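Ticket 332 — Handgreifer: Öffnungsweite springt bei Demonstrationen
Projekt: Filluvo
Komponente: Iltine-Recorder, Greiferkanal
Status: in Beobachtung
Priorität: mittel

Fehlerbild
Beim Vorführen der Aufgabe »Knauf greifen« meldet der Recorder sporadisch eine Öffnungsweite von null, obwohl die Finger offen stehen. Betroffen sind 30 von 164 Episoden. Die Trajektorie der Hand bleibt sauber, nur der Greiferkanal fällt aus. Das Training auf Clesari bricht mit »gripper_width out of range« ab.

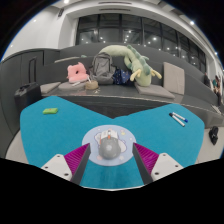

Abb. 1: Greifer geöffnet am Knauf, blaue Filzmatte, Stifte auf dem rechten Flügel.

Geprüft
— Kabel getauscht: keine Änderung.
— Nullpunkt neu angelernt: Fehler seltener, aber noch vorhanden.
— Zeitstempel verglichen: Der Greiferkanal läuft bis zu 330 ms nach. Die Aussetzer fallen immer in dieses Fenster.

Ursache (vorläufig)
Der Puffer im Recorder wird beim Episodenstart nicht geleert. Wer sofort nach dem Startsignal zugreift, erhält alte oder leere Werte.

Maßnahme
Puffer wird jetzt beim Start verworfen (Branch berisha-fix). Bis zur Freigabe: nach dem Signal zwei Sekunden mit offenen Fingern stillhalten, dann erst anfahren. Betroffene Episoden nicht löschen, nur sperren — die Handposen werden noch gebraucht.

Offen
Gegenprobe mit dem Schwamm steht aus.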